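Tirtaさん、2月分の進み具合をまとめました。前回の報告が表ばかりで読みにくかったとのことなので、今回はいつもの調子で書きますね。長くなりそうなので、お茶でも用意してからどうぞ!

## ざっくり言うと

Dallodska棟の大部屋、ようやく「部屋」と呼べるところまで来ました。壁の塗り直しは終わり、照明は全部点きます。エアコンも動いています。残っているのは床の補修と収納、それから入口の段差です。段差については少し相談があるので、最後のほうに書きます。

いただいた助成金は、今月末の時点で58%を使いました。計画より少し早いペースですが、大きい買い物が前半に固まっていたためで、超過しているわけではありません。残りは床と収納と予備費です。

## 壁と天井

壁はもともとクリーム色で、棚を外したら日焼けの跡が四角く残っていました。最初はそこだけ塗れば済むと思っていたんです。で、塗ってみたら、そこだけやけに白い(笑)。結局、四面とも白で塗りました。塗料は追加で3缶。これは消耗品費から出しています。

色は少し迷いました。薄いグレーも候補で、汚れが目立たないという意味では正直そっちが楽です。でも手元を見る作業の多い部屋なので、光がよく回るほうを優先しました。白にしてから、昼間の明るさは体感でまるで違います。夕方4時を過ぎても、まだ手元の文字が読める!

天井は波板のままです。当初の計画では平らなボードを張る予定でしたよね。見積もりを取ったところ、下地から組み直しになるとわかり、予算の残りと並べて眺めて、すぐあきらめました。代わりに波板を拭き掃除してから白く塗っています。この拭き掃除がとにかく大変で、溝の中のほこりが雑巾では取れず、途中から柄の長いブラシに替えました。肩がまだ痛いです。

ただ、仕上がりは思ったよりずっと好きです。平らな天井より表情があるし、梁もそのまま見えていて、倉庫だったころの面影が残りました。前を知っている人には評判がいいですよ。雨の日の音が響くのは相変わらずで、そこは慣れるしかなさそうです。

## 照明と空調

照明は、棟に最初から付いていた蛍光灯を生かす形にしました。器具の点検をTambunan電設さんにお願いしたら、本体はまだ使えるとのことで、交換したのは管と、傷んでいた配線の一部だけです。全部新品にする案より、かなり安く済みました。いずれは器具ごと入れ替える時期が来るので、来年度の申請のときにまた話をさせてください。

点灯して最初の日に、奥のほうがちらつくという声がありました。翌朝もう一度見てもらい、差し込みが甘かっただけとわかって、その場で直っています。

エアコンは壁掛け型を、壁のなるべく高い位置に付けてもらいました。低いと、すぐ前に立つ人に風が当たり続けるんですよね。前の部屋でみんなが首にタオルを巻いていたのを、Tirtaさんも覚えていると思います。
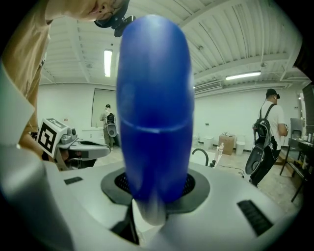 **2月の大部屋。天井の蛍光灯と、右の壁の高い位置に付いたエアコン。**

暖房の効き方ですが、朝いちばんはまだ寒いです。部屋が広いうえに天井も薄いので、暖かい空気がなかなか下まで降りてきません。今は作業開始の前に早番の人が先に電源を入れておくことにしていて、始まるころには上着を脱げるくらいになります。設定は16度だと足元が冷えるという意見が多くて、もう少し上げました。電気代は来月の請求を見てから報告します(ちょっと怖い)。

夏のことは、正直まだわかりません。屋根が焼ける建物なので、冷房だけで追いつくのかどうか。遮熱の塗料を屋根に塗る方法もあるそうで、概算だけ聞いておこうと思っています。今回の助成の範囲でやるつもりはないので、そこは安心してください。

## 使ってみての感想

部屋はもう使い始めています。完成してから引っ越すのが本来の順番なんでしょうが、使いながら直すほうが不便な場所に早く気づけるので、私はこのやり方でよかったと思っています。

よく聞くのは「広い」と「明るい」です。以前は二人並ぶと肘が当たるような場所だったので、立って身を乗り出したり、道具を大きく動かしたりできるだけで、だいぶ気分が違うみたいです。声が少し響くのは予想外でした。壁も天井も硬いから当たり前といえば当たり前ですね。カーテンか、吸音になる布を一枚下げるだけでも変わりそうなので、まずは家にある古い毛布で試してみます。見た目はひどいことになると思いますが、試験なので許してください。

もうひとつ、コンセントの位置。図面では十分なはずだったのに、実際に使うと欲しい場所にありません。延長コードを床に這わせるのは避けたいので、壁沿いに配線カバーを付けて引き回すことにしました。材料はClerkell商店に注文済みです。カバーの色は白にしました。もう壁の色に合わせる頭しかありません。

## 遅れているもの

床の補修は、2週間遅れています。古い接着剤が思った以上に残っていて、剥がすのに手間取りました。薬剤を使えば早いのですが、においがこもるので、換気しながら少しずつ進めています。遅れの分の追加費用は出ていません。私の週末が減っただけです。

収納は棚板の厚みを決めかねています。薄いほうが安くて軽いけれど、重い箱を置いたときのたわみが心配です。見本を取り寄せて、実際に荷物を載せてから決めたいと思います。こちらは床が終わらないと据え付けられないので、急いではいません。

## 相談したいこと

入口の段差です。計画書には「簡易スロープ設置」とだけ書いてあって、置くタイプのものを買う予定でした。でも台車を何度か通してみたら、置き式だとじわじわずれるんです。固定式にすると予算の項目が備品から工事に変わってしまうので、費目の振り替えが必要になります。金額そのものは予備費で収まる見込みです。

Borkside側の手続きとして、振り替えの申請書が要るのか、それともこの報告への返信で承認という形にできるのか、教えてもらえますか。申請書なら様式を送ってください。すぐ書きます!

## 来月の予定

- 床の残りを剥がして、補修材を入れる
- 壁沿いの配線カバー
- 棚板の見本を比べて発注
- 電気代の確認と報告
- 響き対策の毛布(成功したらちゃんとした布に替えます)

領収書の控えは、いつもの共有フォルダに入れてあります。塗料の追加分だけ日付の印字が薄いので、店に再発行を頼んでいるところです。届いたら差し替えます。

それと、一度見に来ませんか。床がきれいになる前でもよければ来月の頭から、きれいなところを見たいなら月末のほうがいいです。午後の早い時間がいちばん明るいのでおすすめです。靴は汚れてもいいものでお願いします。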